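November, notebook 2, packing bench

Started at the bench after lunch with the backlog from the Clasirlow order. Bags first, boxes later. The thin white liners are back, the ones we had before the summer, and they behave the same as they did then: they cling to each other on the roll, they won't open without rubbing the mouth between finger and thumb, and once open they fold back in on themselves if you look away. Kolbrún Mikkelsen wants to know by the end of the month whether we keep them or go over to the heavier ones from Trelis. Notes below are for that.

Stock at start of session: 162 liners on the part roll, plus an unopened one on the shelf under the bench. The Trelis sample pack is 52, still sealed, and I left it sealed today so as not to mix the two. Shelf label still says Trilier for both. Needs changing.

Method as last time. Open the bag, stand it in the tub, put the small parts and the printed card in, lift by the neck, let it settle, gather, twist, tie. Paper tape over the tie if it is going out in the post. I did the first lot with the card in last and it slid down one side every time, so I changed to card first, flat against the side, then the parts on top. Better. The card can be read through the film without opening the bag as long as it is flat, and that saves the stores people a job. When it curls you get a few letters and have to open up anyway.

Gathering is the slow part. If you take the neck too low the contents bunch up under your hand and the tie sits crooked. Too high and there is a long floppy tail that catches in the box flaps. A good hand's width above the contents is right for the standard fill. For the bulky ones – the Hafþórsson sets – go higher and press the air out with the flat of the other hand before twisting. Don't squeeze from the bottom, it only pushes the air up into the neck and you have to start again.

Splits: 5 in the session. Three at the bottom seam, all from dropping the parts in from too high. The other two went at the neck, where I had twisted a bag that was already tied once and had been undone. So undone bags shouldn't be reused for anything going out. I've put them in the crate for rags and offcuts. Film itself didn't tear anywhere else, even where a corner was pushing through.

Static is worse than I remember. Small paper labels jump to the outside of the bag and stick there. Wiping the tub with a damp cloth helped for a while. The heating was on high all afternoon, so try again on a cooler day before blaming the bags.

Also tried folding the neck over twice and stapling, as somebody suggested on the last page. Quick, and tidy enough, but the staple pulls through if the bag is lifted by the fold. Fine for shelf stock, no good for the post.

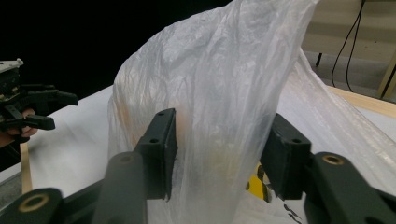
Liner gathered and drawn up to a peak. Yellow item and black print showing through low down.

Creasing is a nuisance with this film. Once it has been crumpled it stays crumpled, and the print only reads where the plastic lies against it. Doesn't matter for our own shelves. It might matter for Clasirlow, who check the cards at the door.

Time: a bit over 2 hours including the tape, not counting the restock. Bench wiped down, ties back in the tin, scissors on the hook.

To do:
Open the Trelis pack and run the same fill, card first.
Ask Kolbrún whether the Hafþórsson sets can go in a bigger bag, as they only just close in this size.
Change the shelf label.
Order paper tape, last roll is on the dispenser.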